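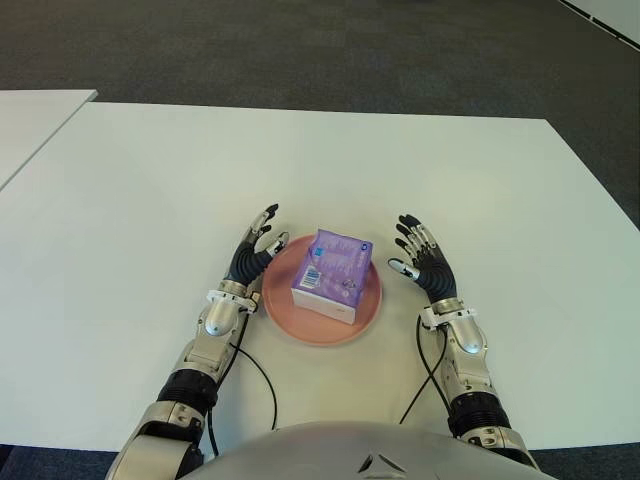

Both hands at the plate, palms facing, not touching it. The package is the purple one.

Recording a two-handed pick: a walkthrough

You have a humanoid, a table, a plate and a block of something soft in a plastic wrapper. You would like a policy that lifts the block with both hands. Between you and that policy lie 80 good episodes and a fair number of bad ones, and this page covers how we get through them at Mahawong without anyone throwing the headset.

It assumes you have already done the arm calibration page and that Dimden (our recorder) starts without complaining. If it complains, go back a page.

Set up the table

Clear everything off except the plate and the package. Your coffee is also a thing on the table, and the policy will learn from it.

Put the plate near the robot's side, close to the middle. It should be reachable by both hands with the elbows still bent. If one arm has to straighten to get there, move the plate, or move the robot if you enjoy that sort of thing.

Check the wrist cables. Each one should loop down onto the table with enough slack for a full lift, and neither should cross the plate. A cable that drags the plate sideways in episode 17 will ruin episode 17 and also your mood.

Turn on all the overhead lights and leave them on. Soft shadows are fine. A shadow that wanders across the table as the afternoon goes by is a second task you didn't mean to teach.

Place the package

Set it on the plate by hand. Between episodes, turn it a little and shift it a little. A corner pointing at the robot is a perfectly good start and a slightly mean one, so include plenty of those. Slightly off center is good too.

Do not place it with loving care in the same spot each time. People drift toward this after lunch. The result is a policy that is superb at picking up a package from one square inch of the universe.

The barcode can face any direction. We once had a week of data with the barcode always toward the head camera, and the model grew very attached to it.

Get to the start pose

Bring the hands up on either side of the plate, open, palms facing each other, level with the package. Thumbs point inward. Leave a small gap on each side and touch nothing.

Hold still for 2 seconds after pressing record. It feels like forever. Dimden uses that stretch to line up the camera with the joint readings, and if you start moving early the two will disagree for the rest of the episode.

Close, lift, put back

1. Bring both hands in together. If one arrives first it shoves the package into the other, and you have recorded a push.

2. Squeeze until the wrapper gives slightly, then stop. Soft goods forgive you up to a point. Past that point you need a new package.

3. Lift straight up, a hand's height above the plate. Slow is fine. Stopping dead halfway to think about your life is less fine — the policy will copy the pause.

4. Lower it to the plate, open both hands, back off to the start pose, and end the recording.

If you fumble, you have a choice. A small slip that you correct smoothly is worth keeping, and should be tagged "recovery". A drop onto the floor is a discard. A drop onto the floor followed by six attempts to scoop it up with a thumb is a discard and a coffee break.

Label as you go

Tag each episode before starting the next one. You will tell yourself you can do them all at the end. You will then be watching 80 clips of the same plate at 6 p.m., trying to remember which one had the funny squeeze.

Three tags cover nearly everything: "clean", "recovery" and "discard". Rarnisness, our labeling tool, lets you invent more, and past users certainly have. Please do not add to "mostly ok".

Check before you pack up

Play back every tenth episode at double speed. You want to see both hands in view from start to finish, the package leaving the plate, and the package coming back. Look at the very first image of each one as well, side by side. If they all look identical, your placement was too tidy and you owe the dataset another batch.

Then push the folder to Zillis and wait for the green check. Closing the laptop during the upload has been tried.

Common troubles

Thumb clips the rim of the plate on the way in: start with the hands a little higher.

Package spins while closing: the palms are not level with each other. Back off and line them up before trying again.

One hand lags: restart the teleop link. If it still lags, see the network page, and good luck.

Next page: the same task with the plate moved every time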